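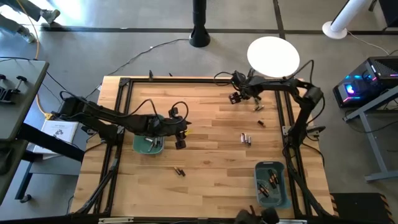

Bereket Sisay
Moderator, Home Repair and Workshop

Butcher block top, oil or hard finish?

I'm finishing a maple top for the bench in my garage and want to settle this before I buy anything. It's edge-glued strips, sanded to 120 so far. The bench gets general use: small repairs, some glue-ups, sorting hardware, the odd bike part. No food on it, ever.

I've narrowed it down to plain boiled linseed oil or a water-based poly. My last bench had poly and it looked good for a year, then it chipped along the front edge and I never got the patches to blend. The one before that had nothing on it and went gray.

Garage is unheated. It gets damp in January.

What are people using, and how is it holding up?

----

planerdave
Linseed. Two coats, wipe off the extra, let it sit a week. When it looks bad, scrape it and do it again. A bench is not a dining table.

----

Kettle_Road
I'd go the other way. Oil does next to nothing for water. If your garage is damp you want a film on there, and you want it on the underside too. Did you seal the bottom of the last one?

----

Bereket Sisay
No, top and edges only.

----

Kettle_Road
Then that might be your chipping. The bottom takes on moisture, the top doesn't, the whole thing moves and the film cracks at the edge. Same number of coats on both faces. That goes for oil as well.

----

planerdave
He said it chipped on the front edge. That's where you bang things into it. I've had poly chip on a bench that lived in a heated basement.

----

mstrand46
Both of you could be right. How sharp was the edge? Poly pulls thin over a sharp corner and that's always the first place it goes. Run a roundover on it, or break it by hand with 150.

I've been using Larna hardwax on mine. Costs more than linseed. Glue drips pop off with a putty knife once they're dry, and that was the main thing I wanted.

----

Bereket Sisay
It was sharp. I left it straight off the saw.

How many coats of the Larna, and do you have to buff between?

----

mstrand46
Two. Very thin. I put on too much the first time and it stayed tacky for days. Light buff with a white pad after the first coat, nothing after the second. Don't sand past 150 or it won't soak in.

----

oldtrailer
Whatever you use, if it's linseed, lay the rags out flat outside or put them in a metal can of water. Don't ball them up in the trash. My neighbor lost a shed.

----

Hollis_B
Seconding the rags.

On the finish, I don't get the money people spend on this. My bench is a solid core door and I paint it every few years with whatever is left over. Gray floor paint at the moment. You can see every screw you drop on it.

----

planerdave
Nothing wrong with a door. He already has the maple though.

----

Kettle_Road
Before any of this, how is the top fastened down? If it's screwed tight to the base through round holes it will split or cup regardless of finish. Slot the holes across the grain, or use figure-8 fasteners.

----

Bereket Sisay
Not fastened yet. The base is a Grirnis steel one with round holes in the top rail. I was going to use lag screws and washers.

----

Kettle_Road
Leave the center holes as they are and file the front and back ones into slots, front to back. Snug, not cranked down. I did a Grirnis base that way, it's thin enough that a round file gets through it fast.

----

tessellate
Is the Skesano oil the same kind of thing as the Larna? Our hardware store only carries Skesano.

----

mstrand46
No idea, never used it. Check the can for wax. If it says Danish oil it's mostly oil and varnish, and it goes on differently.

----

Bereket Sisay
Sat 16 October update. I rounded the edges, took both faces to 150 and put the first coat of Larna on the underside this morning. Slots are filed. Top side goes on once the bottom is dry enough to flip.

planerdave, I kept the linseed for the tool handles.

----

planerdave
Fair enough. Tell us what it looks like after the winter.

----

Hollis_B
What did you pay for the can?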